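Microwave turns off the kitchen outlets, only in the evening
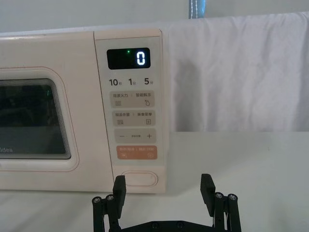
The microwave, display on 0

Hordiienko
posted in Home & Kitchen, October

Hello everybody. I rent a small flat in an old house in Erkham and I have a problem which I try to explain clearly, please excuse my English.

When I use the microwave in the morning, all is fine. When I use it in the evening, after 60 or 90 seconds the breaker goes down and all the kitchen outlets are dead. The light on the ceiling stays on. I push the breaker up again and everything comes back, including the fridge.

The microwave is a Midea. The sticker says 700 watts, but I do not know if this is what it takes from the wall or what it gives to the food. In the evening I usually have also the kettle on, and from October a small electric heater, because the kitchen has no radiator. The breaker has the number 8 written in pen next to it, I think this is only its place in the row.

My landlord says to buy a new microwave. I would like to know if he is right before I spend the money. Is it dangerous to push the breaker up so many times?

Histik
Too many things on one line. Unplug the heater and try again.

Emora
I agree with the answer before me, but I want to add some details, as I had the same trouble in my first apartment.

The watts in the name of a microwave are normally the cooking power. What it takes from the wall is higher, and you should find it on the rating plate as "input". Please look there, and write down also the numbers for the kettle and the heater. The heater is probably the biggest one, together with the kettle.

The delay you describe fits with this. A breaker which is a little overloaded does not go down at once -- it has to warm up inside first. If the microwave had a short circuit, I would expect it to trip immediately, and also in the morning.

Try one evening with only the microwave and the fridge. If the breaker holds, your microwave is probably innocent and you can tell this to the landlord. If it still trips, stop using that outlet and ask for an electrician.

About pushing it up again: once, after you have unplugged something, is okay. Every evening is not okay. The wires behind the wall in old houses are sometimes older than the breaker. And please do not run the heater from an extension cord to another room, I did this and the plug became brown.

Hordiienko
Thank you both. The heater says 2000 on the back, I did not expect so much. I will do the test tonight without it, and wear a sweater.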